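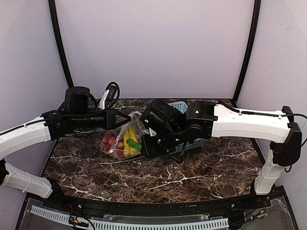 A bag of red fruit on a dark marbled tabletop.

Setting Up a Movie Night at Home: Picture, Sound, Seats and Snacks

Most living rooms can handle a two-hour action movie well enough, but the settings a TV ships with are meant for a bright store. The tips below cover the jobs worth doing before you press play. None of them needs special tools, and the whole lot can be done in an afternoon.

Turn off motion smoothing

Motion smoothing makes a movie look like a daytime soap. Every maker has its own name for it, and it is usually found under Picture, then Advanced or Expert. Look for anything with "motion" or "smooth" in the name and set it to off. If your set has a mode called Movie, Cinema or Filmmaker, choose that first and then check that smoothing is off inside it. Some sets keep separate settings for each input, so repeat the job on the input your disc player or streaming box uses.

Leave sharpness low. High sharpness puts a pale outline around faces and street signs. On my set zero is correct. On others the neutral point is in the middle of the scale, so move it slowly while watching a paused close-up and stop when the outlines go away.

Fix dark scenes

Thrillers spend a lot of time in tunnels, parking garages and hotel rooms at night. If you can't tell what is going on, try the room before you try the TV. Close the curtains, turn off any lamp that reflects in the screen, and put one small lamp behind the set. A low-watt bulb facing the wall is enough. It makes the blacks look deeper and is easier on the eyes than a fully dark room.

If the picture is still murky, raise the setting called Brightness or Black Level one step at a time. Stop as soon as a black jacket shows its folds. If the black bars at the top and bottom start to look gray, you have gone too far. Also look for an eco mode or light sensor and switch it off for the evening, as these dim the screen when the room gets dark.

Hear the dialogue

The usual complaint is that people whisper and then a car blows up. Try these in order:

Turn on night mode, sometimes called dynamic range compression. It lowers the loud parts and lifts the quiet ones.

If you have a center speaker, raise it by two or three decibels in the receiver menu. Make sure it sits at the front edge of the shelf and points at ear height. A folded washcloth under the front of the speaker will tilt it up.

If you have a soundbar, take everything out from in front of it. Picture frames and game controllers block more than you would think.

Set the player's audio output to stereo if you only use the TV's own speakers. A surround track played through two speakers can bury the voices.

Rami Dabbas wrote in after our last page to say his soundbar buzzed during every chase. The cause was a loose back panel on the TV cabinet. A strip of felt along the edge stopped it.

Clean the screen

Turn the TV off and let it cool. Wipe with a dry microfiber cloth, using light strokes in one direction. For fingerprints, dampen a corner of the cloth with distilled water and go over the spot, then dry it with the other side. Don't use window cleaner, paper towels or anything with ammonia. Never spray the screen directly, as liquid runs down into the bottom frame.

Rescue a scratched disc

Library copies and secondhand discs often freeze near the end of the movie. Rinse the disc under lukewarm water with a drop of dish soap, then wipe straight from the center hole to the rim with a soft cloth. Don't wipe in circles. Let it dry standing on edge. This clears up skipping caused by grease and dust. Deep scratches need a resurfacing machine, and Blu-ray discs can't usually be resurfaced at all, so replace those.

If several discs freeze at the same place, the player may need a lens cleaning disc or a firmware update.

Stop the stream from stuttering

Plug the streaming box into the router with a cable if you can. If not, move the router off the floor and away from the microwave. Restart both before the guests come. In August I had trouble at 9 p.m. every night and none at 6, and the fix was to download the movie in the afternoon. Most apps let you do this on a tablet, and a tablet can be connected to many TVs with an adapter, though some apps block playback that way. Test it beforehand.

Seating

For a 4K set, measure the screen diagonally and multiply by one and a half. That is a comfortable distance for most people. Somebody with a small set can pull the couch forward for the evening and push it back afterward. Put felt pads under the legs first.

Floor seats go in front and need something firm at the back. Couch cushions slide on wood floors, so put a rubber rug pad underneath.

Snacks that don't interrupt

Pick food that is quiet and doesn't need a fork. Popcorn in paper bags gets noisy, so serve it in bowls. Salt it while it is hot, and use fine salt, which sticks better than coarse. For stovetop popcorn, put three kernels in the oil over medium heat and wait until they pop before adding the rest.

Wash fruit ahead of time and dry it fully. Slice apples last and toss them in water with a little lemon juice, then drain. They will stay pale through the closing credits. Put out an empty bowl for cores and pits.

Dalal Obeidat suggests freezing grapes for two hours and serving them instead of candy. Cut them lengthwise for small children.

Butter on the couch

Lift off any solid bits with a spoon. Cover the spot with cornstarch or baking soda, leave it for half an hour, and vacuum. If a mark remains, check the care tag. A W or WS means you can dab it with a little dish soap in water. An S means solvent cleaner only. Test on the back of the couch, blot with a white cloth, and let it dry before anyone sits there.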